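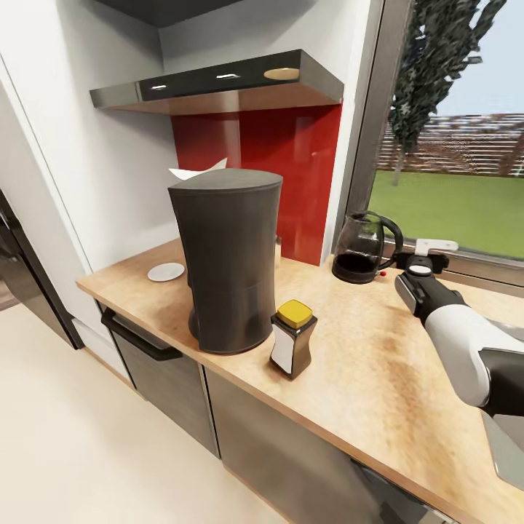
Kitchen 2 in the Hollenstein sim pack, arm reaching for the back of the bench.

Home Forums Simulation Reviews Marketplace Search Log in

Hollenstein kitchen scenes, worth the money?

fcourtois
Bought the pack in July. 40 scenes, 60 bucks a month, and a support desk that answers at 3 a.m. with a link to the page I was already reading. Render above is stock settings. Lighting's lovely, and the red splashback picks up faint streaks without me touching anything. Physics I'm less in love with. Grasped a saucer yesterday and it left for the neighbours' place.

ginette_p
Check your contact margin. Default is tuned for their own gripper, so everyone else gets the flying crockery.

fcourtois
Changed it. Now the saucer won't leave the bench at all. Progress of a sort.

Thibault L
I'd still take it over Fultberg. Their kitchens are all the same beige box with the fridge moved. At least you get a window with a lawn and a tree out there.

ginette_p
My policy doesn't garden, Thibault.

Thibault L
It does have to cope with a big bright window behind the carafe. Mine fell to bits the first time it met glass on glass.

r_huet
Depends what you're training. For pick and place I wouldn't pay for the colour of the splashback. Wurcombe's free set is ugly and I've had 3433 clean episodes out of it.

fcourtois
Clean by whose checker?

r_huet
Mine.

fcourtois
Right.

marcelleb
Does the coffee maker lid open, or is it one solid lump? Asking before I hand over my card.

ginette_p
Hinged in the current release. Carafe's a separate body too. Liquid is just a mesh, so don't go planning a pour.

marcelleb
There goes my demo.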